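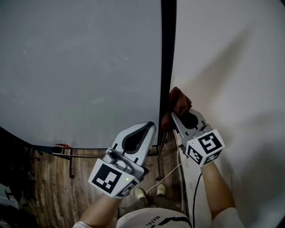
Room Care and Small Space Setup – Session 4 notes
Floors, walls, panels, stands

Reading time: 4 min

Tutor: Malachy Horgan. Handout for the Monday group, 14th November. Bring it back next week, we carry on from the last section.

Recap from October
Top down, dry before damp, floor last. Most of you did the floor first in the practice flat and then had to do it again. Dust falls. Start high.

1. Large flat panels (screens, partitions, cupboard sides, big doors)
Matte gray finishes look easy and aren't. Every rub shows. Smudges usually sit at hand height or just above, where people lean or push.
– dry microfiber first, whole surface, one direction
– then barely damp, small area, straight to dry cloth
– no glass spray on matte. It leaves a shiny patch you can't get out
– light specks: check with a fingertip whether it's on the surface or in the surface. If in, leave it alone and write it on the sheet
Curved edges and thin trim along the bottom hold a line of dust. Cloth wrapped over a butter knife, no pressure. Cotton buds for corners.

If you don't know what the panel is made of, ask. Don't test with product in the middle of it. Bottom corner only.

2. Dark strips and posts next to white walls
The join is where it goes wrong. You wipe the black strip, gray water goes onto the white paint, now you have two jobs.
Hold a dry card against the wall with your other hand while you wipe. Move the card down with you. Old cereal box is fine.
White walls – look at them from the side. Light coming across at an angle shows marks you miss head on. But shadows look like dirt as well, so move about before you start scrubing. Two people last month spent ten minutes on a shadow.
Scuffs: damp sponge, soft circles, stop early. Scrubbing flat paint makes it shiny, same problem as the panels.

3. Wooden floors
With streaky brown grain you won't see crumbs or grit standing up. Get down low and look along the boards toward the window.
– sweep or vacuum (brush head, not the beater bar)
– mop wrung out hard, follow the grain
– no puddles, no steam unless the maker says so
– felt pads under anything with thin metal legs
Scratches mostly come from dragging stands. Lift. If it's too heavy to lift, two people or a folded blanket under it.

4. Metal stands and low shelves
Thin legs, crossbars, dust on the top of each bar and under it. People forget under.
Take everything off before you wipe. Yes, even if it's one small thing sitting on top. Put it back where it was unless the client says otherwise.
Check the feet. Missing cap = bare metal on wood. Note it down.

5. Dark corners
Worst part of any small room. Things get pushed there and then you can't tell furniture from storage from rubbish.
Flashlight first. Pull forward what moves, clean behind, then sort: stays here / lives somewhere else / ask. Never throw out from the ask pile.
Don't put your hand in where you can't see. Pins, broken glass, old mousetraps.

Practice flats for this week
Group A – Sunda, locker 944
Group B – Ernum, locker 1188
Locker codes from the desk, not from me. Group A please return the blue bucket, it has been at Ernum since October.

Product sheet
Course code for the order form is 2247. The floor soap is the Punano one, the one on the lower shelf. One capful to a bucket, more makes the boards sticky. Furtună cloths wash at 60, no softner.

For next week
Pick one room at home. Write down every surface in it, what it's made of if you know, and what you'd use on it. One page. Put a question mark where you're guessing – I'd like to see the question marks. We start with those, then textiles and blinds.

Questions to Malachy Horgan, room 82, before class or at the break

Contact | © Ernum Evening Courses | Back to top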